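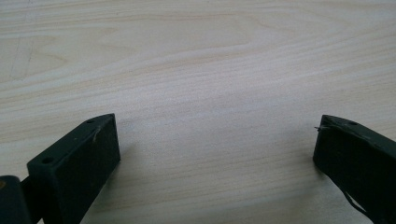
Re: [wiltlow-choir] Summer programme, second half

On 4/26/24 Elibariki Chege wrote:
> I've been through the Tanui set again and I'm worried about the alto
> line in the middle piece. Can we drop it and do the Cornard rounds
> instead? We know those, and the hall at Putus is very echoey.

Oh please don't drop it! I sang through the alto part last night (badly, in the kitchen) and it's lovely once you stop fighting the long held note at bar 9. Breathe before it, not after, and the rest falls into place. I had the same trouble with it and now it's the bit I look forward to most.

I do take the point about the echo. We sang at Putus two years ago and the fast pieces turned to soup, but the slow ones sounded glorious - the last chord just hung there. So could we have the Tanui set AND one of the Cornard rounds to finish? The rounds need hardly any practice and everybody goes home humming them.

On money, hiring the hall is 495 for the evening, or 625 if we want the piano tuned. I'd happily sing the lot unaccompanied, but our tenors may feel differently!

If the altos would like an extra go at it, come to mine before the next rehearsal. Bring a pencil and the green copies, as the old ones have a wrong note on page 2.

Can't wait for this one. And I still want us to do the carols properly this year, so let's start them in September.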